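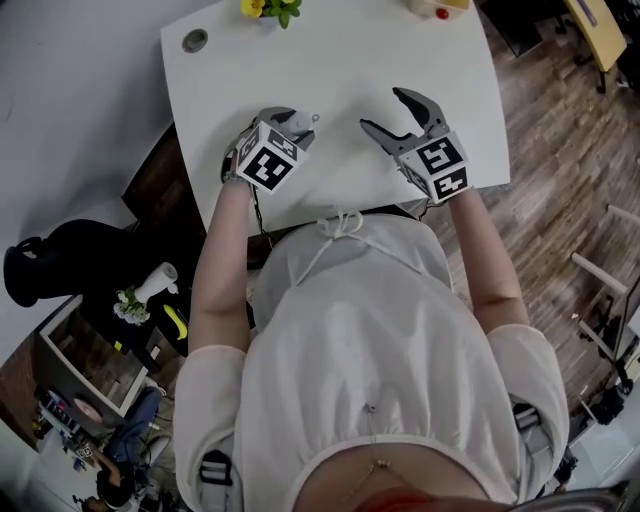

February 6, 2011

Drendgate workshop, front room. Carried on with sorting out the white table.

Wiped the top down first with warm water and a bit of washing-up liquid. The old tape marks came off with a plastic scraper. One ring near the far side won't shift and I've left it, didn't want to dull the surface. Don't use the green scourers on it, they leave a haze you only see when the light is low.

The plant with the yellow flower stays at the far edge. I tried it on the windowsill last week and the draught knocked it back. Watered it a little. The beige container with the red knob is next to it, to the right, and I'd like that to be its place from now on, as people keep carrying it off to the sink and then asking where it went.

Small parts. The Bister tin had been used as a dumping ground since June and there were 41 bits in it when I tipped it out. Result of the sort:

Kept, 30. Mostly caps and stoppers in decent shape, now in the shallow tray in the second drawer.
Thrown out, 9. Split, or gone yellow and brittle.
Unsure, 2. Both small, both white, neither fits any bottle we have on the shelf. In an envelope marked "?" at the front of the drawer. Mostafa El Khatib may know, he did the Palomino order.

Picking up the small white pieces off a white top is slow. They are hard to see and they roll. A dark cloth underneath would help, or the blue tray if anyone finds it. I lost one over the near edge and spent too long on my knees looking for it. It was under the radiator.

Cable hole at the upper left corner: grey ring sits flush, nothing loose. Cleared the fluff out with a cotton bud. The lamp lead could go down through it instead of over the side, but the plug is too big to pass and I am not cutting it off today. Would need a rewireable plug, 13 amp, check the fuse for the lamp before fitting.

Levelled the table as well. It had a slight fall to the near side — a stopper set down on its edge would creep towards you. Gave the front feet two turns each and it stays put now. Floor is worse by the door so if the table is moved it will want doing again.

Still to do:
Label the drawer (the Jalus labels peel, use the paper ones and tape over)
Dark cloth
Plug for lamp
Ask about the two in the envelope

Stopped at half four.

Comments (3)

M. El Khatib
The two in the envelope are from the first Palomino box, before they changed the neck size. Keep one, bin the other.

tess_r
blue tray is in the van, will bring it in

oldbench
We had the same haze on ours from scourers. Car polish got most of it out, very small amount on a soft rag. Try it underneath first.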